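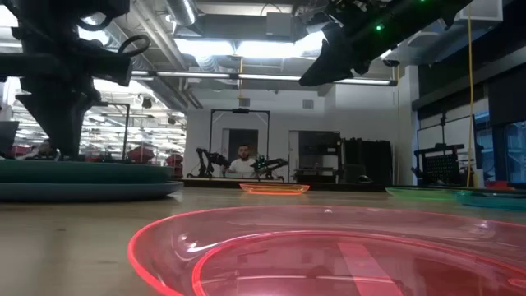 Buenas prácticas en las estaciones de manipulación a dos brazos

Galería de la sala de ensayos de Stadia

La presente galería acompaña a la tercera revisión de las normas internas de uso de las estaciones de manipulación, vigente desde julio. Va dirigida al personal operador, a los equipos visitantes y a quienes supervisan sesiones en la sala. El texto íntegro de la norma consta de 16 apartados y puede consultarse en la intranet; en esta página se recogen únicamente los que atañen al trabajo con vajilla y otros recipientes ligeros.

La revisión ha sido coordinada por Lizelle Nkosi, responsable de seguridad de la sala, con la colaboración de Ayuba Kwofie, del área de operaciones. Se han tenido en cuenta las observaciones remitidas por los equipos de Cerero y Frimpong durante el periodo de consulta.

Apartado 4. Presencia de personas. Toda persona ajena a la sesión permanecerá fuera del alcance de los brazos mientras estos tengan alimentación. El operador conservará en todo momento la visión directa de la superficie de trabajo y suspenderá el movimiento si la pierde, aunque sea de forma breve.

Apartado 5. Velocidad. Durante la aproximación a una pila de platos o cuencos, la velocidad de la pinza no superará los 200 milímetros por segundo. El límite se aplica por igual a ambos brazos y no admite excepción por razones de calendario.

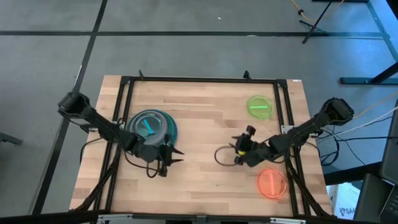
Apartado 7. Disposición de los objetos. Los recipientes se colocarán dentro del perímetro del tablero, de modo que cada brazo pueda alcanzarlos sin cruzarse con el otro. Cuando la tarea exija que ambas pinzas trabajen en la zona central, el orden de entrada quedará fijado en la hoja de sesión.

Apartado 8. Cableado. Antes de cada sesión se comprobará que los cables de las pinzas conservan holgura suficiente en todo el recorrido. Los cables de suelo seguirán el trazado asignado a la estación — cualquier desvío provisional deberá comunicarse al supervisor de turno.

Apartado 11. Pausas y relevo. El relevo de operadores se efectuará con los brazos detenidos. Tras una interrupción superior a 15 minutos se repetirá la comprobación inicial completa, con anotación de la hora y la firma de quien la realiza.

Apartado 12. Incidencias. La caída o rotura de un recipiente se registrará en el mismo turno. Los fragmentos se retirarán con la estación sin alimentación. Las dudas sobre la clasificación de una incidencia se dirigirán a Mariama Amoah, encargada del registro.

Las solicitudes de acceso a la sala se tramitan a través de la secretaría de Stadia.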